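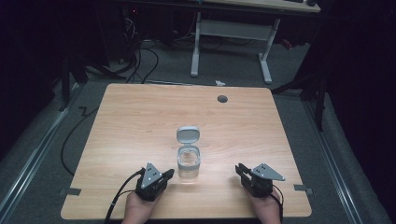

丘の上の彫刻を見に行く Wostton野外彫刻展・初日見学記

四月のWosttonは、風が強い。パンフレットには「海風と対話する作品群」と書いてあったが、私が対話したのは主に自分の帽子だった。駅前から臨時バスに乗り、終点の駐車場で降ろされ、そこから遊歩道を登る。案内板の矢印は右を向いているのに、先に降りた人たちは全員左へ行った。左が正解だった。矢印は去年のものらしい。

この野外展は、丘陵地の遊歩道沿いに立体作品を並べる催しで、入場は無料、ただし図録は有料、駐車場も有料、丘の上のコーヒーはかなり有料である。受付でもらう地図には作品番号が振ってあるが、番号順に歩くと同じ坂を二度登ることになる。私は一度登ったあとで気がついた。これから行く人には、番号を無視して海側の道から入り、帰りに林側を通ることをすすめたい。

最初に見えてくるのがCovskaの鉄の作品だ。Covskaは個人名のような響きだが、溶接工房を母体にした制作グループで、今回の出品作は錆びた鋼板を波形に曲げて立てたもの。題名は「保留」。電話の保留音のことなのか、判断の保留のことなのか、解説板はそこを保留していた。作品自体はよかった。風が通ると低い音で鳴る。板と板のすき間に耳を近づけると、音の高さが少し変わる。子どもが順番に耳をつけていて、大人はその後ろで、並んでいないふりをしながら並んでいた。

解説板によると、この作品には3,587本のボルトが使われているそうだ。数えた人がいるというより、発注書にそう書いてあったのだろう。私は数えなかった。図録ではこの数字が太字になっていて、作品の写真より目立っている。

坂の途中に休憩所がある。ベンチは作品ではない、と貼り紙がしてある。その隣の、座面が斜めになったベンチは作品なので座れない。見分け方は、座り心地の悪そうなほうが作品である。貼り紙のほうも字がなかなか力強く、しばらく解説として読んでしまった。

林側に入ると、急に静かになる。このあたりは若手支援の枠で選ばれた二組の展示区画で、個人的にはここが一番の見どころだった。支援といっても、制作費の一部と、先輩作家による助言と、丘の上まで運ぶトラックの手配である。立体をやっている知人に言わせると、最後のトラックがいちばんありがたいらしい。助言は軽いが、石は重い。

一組目の作品は、白い布を樹脂で固めて枝のあいだに張ったもの。洗濯物に見えるという感想があちこちから聞こえたが、近くで見ると布の縁が薄く削ってあって、光がそこだけ透ける。昼過ぎに通ったときは平板に見え、三時を過ぎてもう一度前を通ると、影が地面に長く伸びてまるで別のものになっていた。設置場所は作家が希望したのか、単に空いていたのか。どちらにせよ当たりである。

二組目は石と水の作品で、くぼませた石の上に雨水がたまるのを待つ、という趣旨だった。初日は晴天が続いたあとで、石は完璧に乾いていた。解説には「不在もまた作品の一部」とある。便利な一文で、私も原稿の締め切り前に使わせてもらいたい。雨の翌日に行った人の感想を聞いてみたい。

丘の頂上には、今年の目玉としてPikhamの大作が据えられている。Pikhamは遊具の設計もしている会社で、今回は木の輪をいくつも重ねた門のような構造物を出した。中をくぐれる。くぐれるのだが、くぐる方向が決まっていて、逆から入ろうとした私は係の人に丁寧に止められた。理由を尋ねると「写真の関係で」とのこと。なるほど、海を背景に撮る人の列が正面にできており、逆から出てくる人間は全員その写真に入る。これまでに何枚かの家族写真に、帽子を押さえた私が残っているはずだ。

さて、門そのものの話。木の輪は少しずつ径が違い、入口から見ると重なって一つの円に見える。二、三歩ずれるとばらばらになる。種としては単純だが、足を動かすたびに海の見える量が変わるのが面白く、結局三回くぐった。すべて正しい方向からである。接合部に金物が見えない点も感心した。木の継ぎ目を指でなぞっていたら、また係の人が来た。

午後はふもとのWarraich館で関連の小品展を見た。元は倉庫だったという建物で、天井が高く、野外の風のあとではありがたいほど空気が動かない。並んでいるのは出品作家の模型やスケッチで、丘の上の大作が手のひらに載る大きさで置いてある。正直に書くと、模型のほうがいい作品もあった。Covskaの「保留」の模型は厚紙製で、当然鳴らないのだが、波の曲がり具合は鋼板よりずっと思い切っている。実物では安全上の理由で角度をゆるめたと注記があった。

スケッチの中では、Pikhamの初期案がよかった。初期案では門が二つあり、逆向きに入る人のための道がちゃんと用意されていた。予算で一つになったのだという。私が止められた件は、さかのぼれば予算の問題だったわけである。

売店では絵はがきと図録、それに作品をかたどった焼き菓子を売っていた。焼き菓子の「保留」は波形がほとんど膨らんで消えており、普通の四角いビスケットだった。味はよい。図録は紙が厚く、作家ごとの制作メモが長めに載っているので、買って損はない。ただし鞄に入れて坂を下ると、肩にくる。先に丘、あとから図録、の順を守ること。

帰りのバスは夕方になるとかなり混む。一本見送って停留所のわきから丘を振り返ると、Pikhamの門が小さく見えた。この角度からは輪がきれいにずれて、少しも円に見えない。バスは満員で、帽子は膝の上に置いて帰った。

見学の覚え書き
会場内に日陰は少ない。飲み物は駅前で買っておくほうが安い。
遊歩道の林側は足元が悪く、木の根が出ている。底の薄い靴はすすめない。
Warraich館の閉館は丘の展示より早い。小品展を先に見るなら午前のうちに。
案内板の矢印は、係の人に確かめてから従うこと。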